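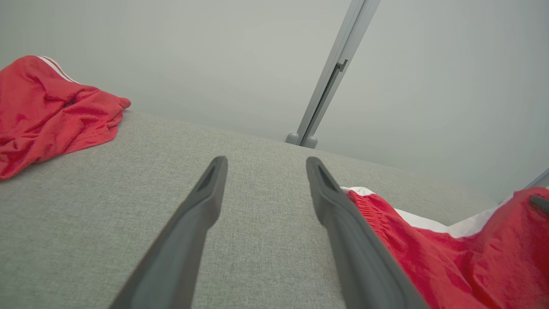 Buppha Klinhom wrote in after the last issue to ask why the reupholstery evenings had stopped taking sofas, when a sofa was the one thing she had joined to learn. Her letter said she had a three-seater with good legs and a seat that had gone flat on one side, and that she did not want to practice on footstools until spring.

The short answer is floor space. The room in Trirkstead holds six workbenches, and a full sofa takes up the area of two of them for as long as it stays. In the fall we had three sofas in at once, one of them for nine weeks, and people with dining chairs were working in the hallway. From December, members may bring the loose seat and back cushions from a sofa but not the sofa itself. Armchairs are still fine if they come through the side door, where the opening is 30 inches wide.

Cushions are most of the job for a lot of sofas anyway. If the base webbing is sound and the arms are clean, new covers and new filling will give you a seat that feels firm again. To check the webbing at home, take the cushions off and press down on the base with your flat hand in several spots. It should give evenly. If one spot drops much lower than the rest, that is a frame repair, and you should talk to Faisal Niazi before buying any fabric.

Some notes on fabric, as we get the same questions every session.

Plain weaves with a flecked or heathered color are the easiest to start with. They have no pattern to match across the front, and a seam that wanders a little does not show much. Stripes are hard. Velvet is harder, and has to be cut with the pile running the same way on every piece. Leave both until you have finished at least one cushion.

Check the rub count before you buy. For a seat used every day we suggest 30,000 or higher. The remnant bin at Golel has pieces marked as low as 2,000, which are meant for curtains and will wear through on a seat. The staff there will look up the number if the tag is missing.

Most of our rolls are 54 inches wide. A standard square seat cushion with a boxed edge and piping takes a yard and a half. Cut the piping on the bias from what is left over at the sides. Wash a test square first and measure it again when it has dried. One member lost almost an inch across a linen blend this year and had to recut all her zipper panels.

Filling has gone up. Lurar now charges $41 for a medium foam block, cut to size, and wants a paper template with the front edge marked. They no longer take measurements over the phone. A layer of polyester wrap around the foam helps the cover sit smoothly at the corners and costs very little.

Bring your own shears and a seam ripper. The two Jiang walking-foot machines are shared, so please book an hour at a time and put the standard needle back when you are done. Heavy thread is in the cabinet by the sink, and the beige is on back order.

Sessions start at 6:30 p.m. and the doors are locked at 9:15. Cushions left overnight go on the upper shelf with a name pinned to them.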